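Print this page | E-mail this page

Progress Report to the Ollier Small Trades Fund
Clondero Lemonade & Frozen Treats
08/11/2008

Dear friends at Ollier,

Thank you again for your patience with us. We promised you a report once the summer was well under way, and it is well under way, and then some. The cart has been out every weekend the weather allowed, we have learned a great deal about lemons, and there is money left to tell you about as well. We will try to take things in the order they appear on your form, though we may wander a little.

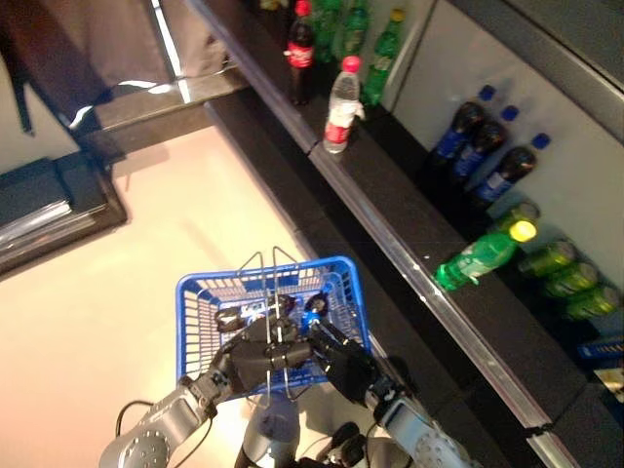
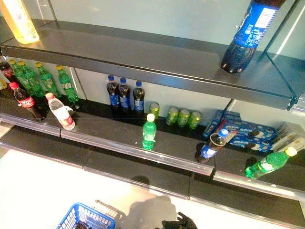 Soft drinks on the shelves.

1. What the grant was for

You will remember that when we applied in January we were squeezing everything by hand and buying bagged ice on the morning of each event. That worked all right for church suppers and the occasional ball game, but it kept us from saying yes to anything bigger. We asked for help with three things: a proper press, a freezer chest that would run off the cart, and a new serving counter with a sink that the county would approve. Your award came to $2,516, and we were so pleased when the letter came that it is still taped up inside the cart door.

2. What we have done so far

The press came first. We settled on the Karnance after trying two others, mostly for the reason that it comes apart for washing without any tools. It is heavier than we bargained for and takes two of us to lift, so it now lives on the cart all season long. We can fill a five-gallon cooler in the time it used to take to fill a pitcher or two, and our wrists are very grateful to you.

The freezer chest came next, and here we did have a setback. The first one arrived with a bad seal around the lid and would not hold its temperature past lunchtime. The store took it back without any fuss, but the replacement was three weeks coming, and in that time we had to go back to bagged ice and leave the frozen bars off the menu altogether. We missed the school picnic on account of it. The second chest has been just fine and we have had no trouble with it at all, even on the hottest days in July.

The counter was finished in June. A local cabinet shop built it for us and was kind enough to let us pay in two parts. The inspector had us raise the splash guard by an inch and move the hand sink to the other side of the water tank, and after that we passed. The permit is good through next spring.

3. Where we have been selling

Our regular spot is still the corner of the Rallis Street lot, across from the ball fields. We are there Saturdays and Sundays from late morning until 4, or until we run out, and on a good many days we have run out. We also had the cart at the Founders' picnic, the library book sale and the swim meet. The swim meet was our best day by a long way, with over 500 cups poured, and we had never come close to that before. If you had asked us last summer whether we could do it we would have laughed – and then probably tried it anyway and run dry by noon.

Plain lemonade is still what most people want. The strawberry does well with children and the ginger does well with their grandparents. We had high hopes for the lime and mint, which we love ourselves, but it was slow going and we have gone down to making it by special request. The frozen bars are made from the same juice, so very little goes to waste now. We have also started putting out a jug of plain ice water with paper cups, free to anyone who wants it, and we mean to keep that up whatever else changes.

4. Money

The receipts are in the packet that came with this letter, in the order we spent them. Once the press, the chest and the counter were paid for we had $479 remaining. With your permission we would like to put that toward a bigger shade canopy. The one we have is sun-rotted along one side and does not reach as far as the line does, and we hate to see people waiting out in the heat with little ones. If you would rather the balance came back to the fund, we understand completely and will send a check the same week.

The cart has paid its own way for fruit, sugar and cups since the middle of June. Lemons went up quite a bit in July and we held our prices where they were, so the margin has been thinner than we told you to expect. We think we can get through to the end of the season like that. We would like to talk about a quarter more on the large cup next year, but we have not decided.

5. What has been hard

Mostly the freezer, as we said. Apart from that, it has been finding enough hands. We hired two high school students and they have been wonderful, cheerful from start to finish, but they go back to school this month and both are in marching band, so Saturdays in the fall are going to be tricky. We are asking around. We have also had some grumbling about parking on Rallis Street on game days. We went over and talked with the neighbors there, moved the cart back from the driveway, and things have been friendly since.

6. What comes next

We plan to stay at the corner through the end of September and then do the Clondero harvest fair, for which we have already paid our fee. Hot cider is on our minds for that one. The counter has room for an urn and the permit allows it, so all we need is a good recipe and a borrowed urn – we have several recipes already and are still looking for the urn.

Our final report is due to you after the season closes, and we will send the full sales sheets with it. In the meantime, if any of you are passing through on a weekend, please come by the corner and let us pour you one. The strawberry usually goes first, so come before two if that is the one you want.

With our warmest thanks,
Clondero Lemonade & Frozen Treats

Print this page | E-mail this page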